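4.2 Shared surfaces and the storage of small items

The second part of the study dealt with the communal tables at the Menari and Tratside sites. Both buildings were refitted under the same programme, and both gave up fixed drawers and pedestals in favour of open tables which any member of staff may use. The question put to staff was a simple one: where do small personal and shared items go when there is no drawer to put them in?

The survey was sent to all 308 people who held a pass for either building, and 194 returned a completed form. Respondents were asked to name the two places in which they most often left things during the working day, and to say how easily they could find them again. The form did not ask what the items were worth or whether they had been bought by the employer.

The most common answer at both sites was the table itself. The second was an open container kept on the table, such as a tray, a basket or a box lid. Lockers came third, although one had been provided for every pass holder. Staff at Tratside wrote that the lockers were on the wrong side of the entrance hall, and that a walk there and back was too long for a packet of tissues or a cable.

Open containers have some clear advantages. They can be lifted in one movement when the table is needed for a meeting, and their contents stay together. They also have a limit which is easily passed. Once items stand higher than the rim, those underneath can no longer be seen, and users begin to add to the pile without taking anything away. Figure 3 shows a container on a shared table with its contents standing above the rim.
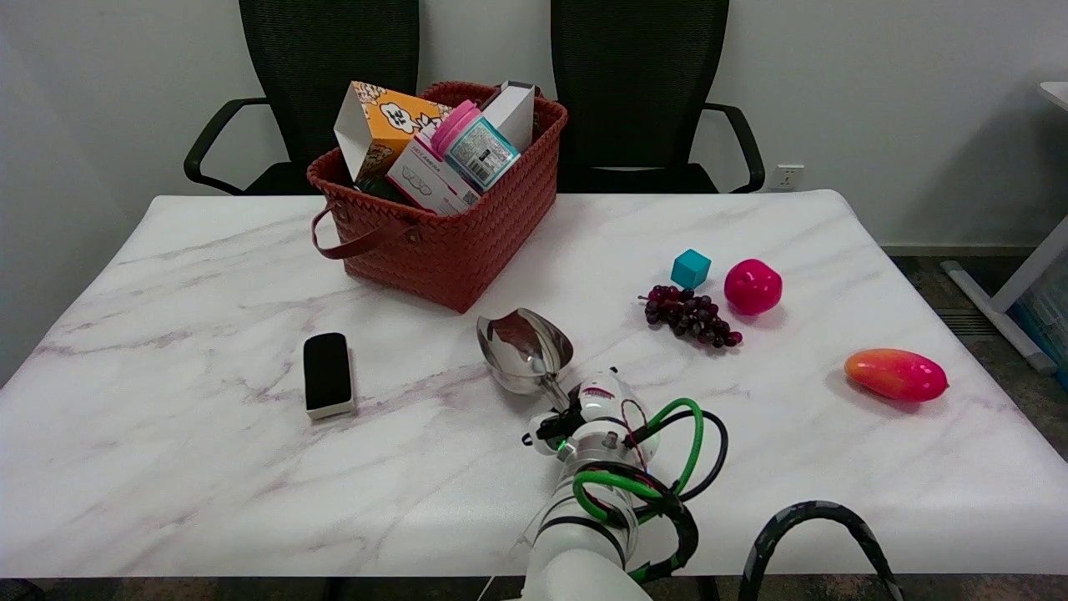

4.3 Ownership and clearing

A container without a named owner is cleared less often than one with a name on it. This agrees with the earlier work at Ilville, where labels were introduced in February and the tables were checked at the end of each afternoon. The effect was strongest where the label gave a person's name. Labels which gave only the name of a department were treated much as if there had been no label at all.

Interviews at Menari suggest why this may be so. Staff were unwilling to throw away food, packaging or small equipment which might belong to a colleague, even when they believed that it had been left behind. Several said that they moved such items to the nearest container as a polite way of dealing with them. In this manner a container put out for one purpose – stationery, in most cases – came to hold goods of quite different kinds, with boxed products and snack packaging side by side.

The cost of this practice is hard to set out in money. Menari allows 2,000 euros a year for small office supplies, and the office manager reported that part of this sum went on replacing things which were later found. No record was kept of the amount, and the present study makes no estimate of it. Respondents were more concerned with time and with the small embarrassment of searching through other people's belongings.

A weekly clearing was tried at Tratside during the last month of the study. A notice was placed on each table the evening before, and anything left at nine in the morning was taken to a shelf near reception. Most of the items on the shelf were collected by noon. The tables filled again within a few days, and the mixture of goods in the containers was much the same as before.

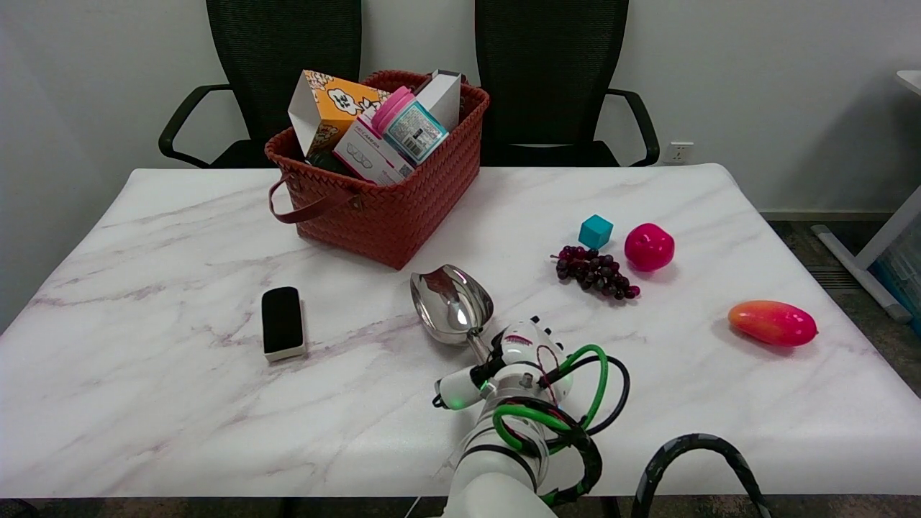 Rui Gouveia, in a written comment on an earlier draft of this section, objected that clearing is the wrong remedy. In his view the containers fill up because they are the only storage within arm's reach, and a shelf at reception merely moves the problem to another room. He asked that the report recommend shallow drawers under the table top, of the kind supplied by Štěpánek, before any further rules are made for staff. The authors accept the point in part. Drawers were outside the terms of the refit at both sites, and their effect on shared tables remains to be tested.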